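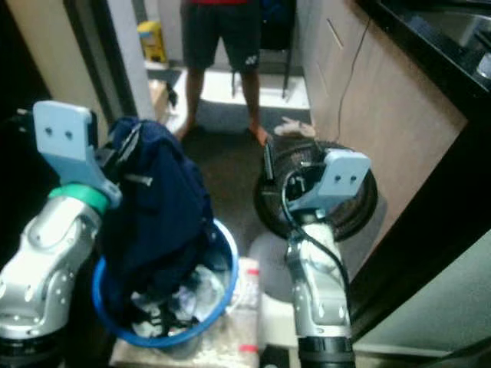
Timow, February 21, 2018

Posted by Fouzia Mirani
Blog > Robots > Good habits

I love a good rulebook, and our laundry one has just got its best update yet! Fitriani Govindasamy and I spent an evening cutting it from 64 rules to 61, and I came away happier about every line that's left.

My favourite is rule four: no one touches the washing until both arms have let go. It sounds fussy, but hands and cloth and fingers in one small space is exactly where people get careless.
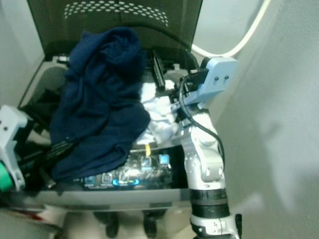

Cable routing gets a page of its own now (hooray). We want enough slack for the wrist to turn and never a loop that could catch on the lid. Look at the cable dropping round the right wrist and running down the forearm, that's the bit I check first, before power goes on.
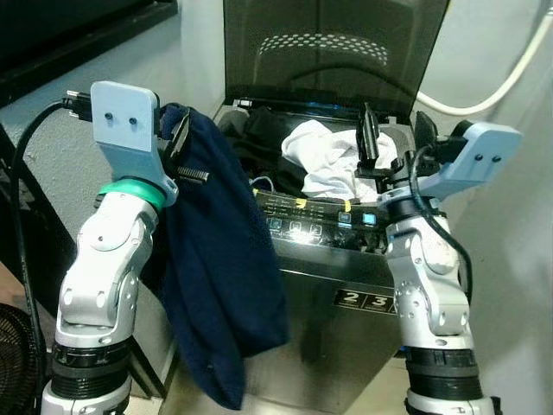
Fitriani's pet subject is marking, and she has won me over completely. Labels have to be readable from where a person stands, and anything stuck on a machine goes in the log. So the two bits of yellow tape on the control panel each get a line, same as the big 2 and 3 lower down on the front. Next job is the stop button wording, which we both want shorter by July.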